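Vedomden Two-Arm Tabletop Set: Data Card

Release notes and conditions of use
Version 4
Last revised Mon 19 May

Summary

The Vedomden set is a collection of teleoperated demonstrations recorded on a fixed pair of arms at a table. It was gathered at Plokport for the training and testing of policies that learn by imitation. This release holds 2,167 episodes covering 16 tasks. All tasks concern small stationery and desk articles: pens, markers, cases, clips, erasers and short rulers. The card describes how the episodes were gathered, what each one contains, and the limits that users should keep in mind before training on them.

Intended use

The set is meant for research on two-handed manipulation with parallel grippers. It suits work on grasp choice, on placing long thin objects, on handing an object from one arm to the other, and on the opening and closing of hinged containers. It may also be used for pre-training, provided that the held-out episodes listed in the split file are left out.

It is not suitable for safety assessment of any kind. No episode was recorded with a person's hands in the workspace during motion, and a policy trained on the set will have seen nothing that resembles such a case.

How the episodes were gathered

Each episode begins from a layout card. The card gives the articles to be placed, their rough positions and the written instruction for the task. The operator sets the table, returns to the controls and starts the recording. An episode ends when the operator marks it as complete or as failed. Failed episodes are kept and carry a failure label, and users who want successful episodes only should filter on the outcome field.

Operators were trained for two sessions before any of their work was admitted. They were asked to move at an even pace, to avoid correcting a grasp more than twice, and to bring both arms to rest before ending. They were not asked to follow a set path. The result is a fair amount of variety in approach, in particular over which arm is used first.

The pencil case tasks

Four of the tasks use a hinged plastic case. They are: put the pens in, take the pens out, close the lid on a filled case, and pass a marker across before stowing it. The case may start open or shut and may lie at any angle to the table edge. Pens may already be in the tray or clipped in the lid at the start. 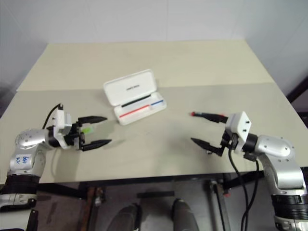 Špela Mladenović

The pencil case is white and glossy, and its edges were at times hard to separate from the pale tabletop in the depth channel. Colour images do not suffer in the same way. Users who rely on depth alone should expect a higher error at the rim of the case and along the open lid, and may prefer to mask these areas.

Markers gave a different kind of difficulty. A marker held in line with a finger reaches well beyond the gripper, and small changes in the wrist then become large movements at the tip. Operators slowed down at this stage, and the episodes are longer as a result. We have not trimmed them.

Contents of an episode

Every episode includes colour video from the head view, joint positions for both arms, gripper opening for both hands, the commanded actions, the instruction text, the operator code and the outcome label. Depth is present in almost all episodes; where it is missing, the depth field is empty and the episode is otherwise complete. Times are given in seconds from the start of the recording.

Review and removal

Each episode was watched in full by one reviewer who had not recorded it. Reviewers checked that the instruction matched the action, that the outcome label was right and that the streams were aligned. A total of 206 episodes were withdrawn at this stage and do not form part of the release. The commonest cause was a mismatch between the left and right joint streams — a fault in the logging software, corrected in July of the previous year.

Known limits

The background is plain and the lighting is even. Policies trained on this set alone should not be expected to cope with clutter, patterned surfaces or strong sunlight. The table surface has a visible seam, and earlier models trained at Plokport showed some tendency to use it as a guide for placing. Parts of the operator, most often the shoes, may be seen beyond the front edge of the table. Faces are not included, and any episode in which one appeared was removed.

Access and contact

The set is shared under the Kinyua research terms, which allow copying and adaptation for non-commercial work with credit to the Vedomden project. Requests for other uses, and reports of wrongly labelled episodes, should be sent to Baltazar Sandoval at the Plokport data office. Please quote the episode number and the release version.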